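Vekstead Learning Room
Minutes of the supplies meeting, 30 May 2019

Item 3. Whiteboards
The small boards stay on the white table. Erasers are to be left on the board after use, inside the frame. Letters are to be wiped off at closing.
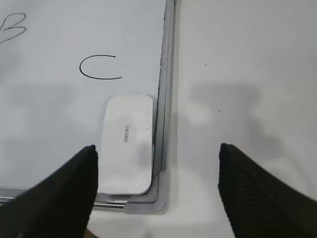
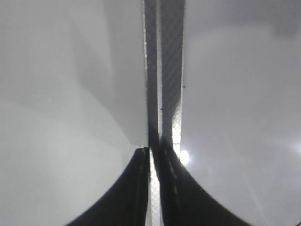 Minutes by the Secretary, Vekstead Learning Room

Item 4. Markers
Agreed to order 46 thin black markers from Skolten. The Whitelaw quote was higher and was declined. Delivery is expected in June.

Item 5. Storage
The Mundivent shelf will be cleared before the order arrives.

Meeting closed.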